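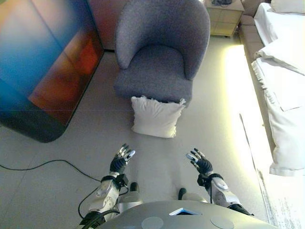

I've been asked a few times why I left a physics PhD after the fourth year, so I'm writing it down once and linking to it from now on.

My thesis was on ice sheet models. The group used a code called Gimia, old and mostly undocumented, and my part was the friction law at the base of the glacier. I liked the work. I had one paper out and a second in review when I started looking at jobs, mainly to see what existed outside of postdocs.

I sent 44 applications between January and April. Most got no reply. I had 17 first interviews, and the one that went somewhere was Nover, a small company in Likdale that forecasts river levels for water utilities. The coding test was to clean up 51 stream gauge records and fit something reasonable to them. I used a linear model with a lag term and explained where it failed. They told me later that the explanation was what they cared about.

The math is easier than what I was doing before. I miss that some days. On the other hand, a utility opens or closes a gate based on a number I helped produce, and I hear from them the next morning if it was wrong. My thesis code was run by perhaps five people, and two of them sat in my office.

If you're in a similar spot, learn SQL before you need it. Also read Bakhtiari on extreme value statistics, at least the chapters on the 100-year flood and why the term confuses people. I still go back to those.

The second paper was rejected, by the way. I may resubmit it this winter. The reviewers wanted a grid refinement study, and they were right to ask for one.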